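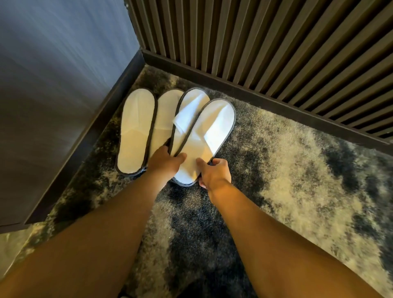

Session notes: learning tidying skills from head-camera recordings

Learning from human demonstration has an obvious appeal. You ask a person to do a household job, you record what they do, and you train a policy on the recording. The paper we read for this session, Štěpánek and Waweru's Rashidi report, makes a large claim on that basis, namely that head-view video of people doing small hotel-room jobs is enough to teach a two-armed robot to do them. Their headline task is setting out slippers. Take a moment like the one above, with both hands on the right-hand pair and one slipper of that pair lying partly over the other. A hotel worker doesn't think about it. A policy has to find two white ovals when one hides most of the other and fingers hide part of the rest, and the only strong edge it has to work with is the thin dark trim.

Please read the report before the session, including the appendix. The appendix is where the trouble is.

What the method does

The Rashidi pipeline has 3 stages. A hand tracker turns each video into a pair of wrist paths plus an open/closed signal for each hand. A second network guesses which object each hand is touching. Then the policy is trained to predict the next short stretch of wrist motion from the current view. There is no force signal anywhere. Keep that in mind, because the authors use the word "grasp" freely, and what they have is a guess about finger shape.

Training used 400 demonstrations, all recorded in the Bemel test rooms by 5 people. The report says the demonstrators were "varied." Joyce Muli asked last year how many of them were left-handed and as far as I know she never got an answer.

What was measured

The success score is where I'd like you to slow down. A trial counts as a success if, at the end, all slippers are "on the floor, upright, and grouped in pairs." Two human raters judged this from the final view. Agreement between the raters is given as a single figure with no breakdown by task.

Look at what that rule lets through. A pair turned well away from its neighbor would pass. So would one slipper resting on the edge of another, depending on the rater's mood. There is no limit on angle, no limit on distance from the wall, nothing about the toe straps. If you have ever put out soft disposable slippers you know the strap is the annoying part — it folds wherever it likes and you spend half your time flattening it. The score ignores it completely.

Now compare the human recordings. People don't stop when the slippers are grouped. They keep fussing. A good share of the demonstration time goes into small corrections after the pair is already down, and the report trims this off as "idle contact." I think that is a mistake, and a revealing one. The trimmed part is the skill. What remains is a carry and a drop.

In the still below, the toe straps on the four slippers are all folded differently. The second has a pointed flap sticking out to the right, the third has a larger one out to the left, and the fourth lies nearly flat. The right-hand pair is also a little closer to the wall than the left. Would you call this finished? By the Rashidi rule the layout is fine. With the hands still resting on the right-hand pair, I would guess the person didn't agree, but a guess is all one view gives you. The tracker would log low wrist speed at a moment like this and the trimming step could well throw it away.

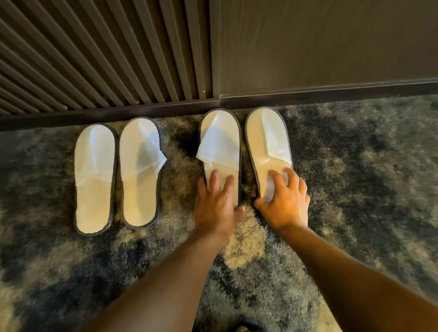
The Grindutby repeat

Athumani and D'Souza tried to repeat the result at Grindutby in November. They ran 40 trials with the released weights and added two checks of their own, pair angle and strap position. On the original rule they came out a bit below the published score, which is normal. On their stricter rule the score fell by more than half. The Rashidi authors replied that the stricter rule tests something the policy was never trained on. True, and they are the ones who cut it out of the training data.

I don't want you to leave thinking the work is worthless. The hand tracking holds up well under heavy overlap, better than I expected, and the Duvville group has reused that part with decent results. My complaint is with the jump from "the policy puts objects in roughly the right area" to "the policy performs the task."

For next time

1. Find the trimming threshold in the appendix. Work out what kinds of motion it removes besides real idling.
2. Write your own success rule for setting out two pairs of slippers, in no more than a paragraph. Swap with a neighbor and try to satisfy theirs with a bad result.
3. Bring one claim from the abstract that you think the data does support.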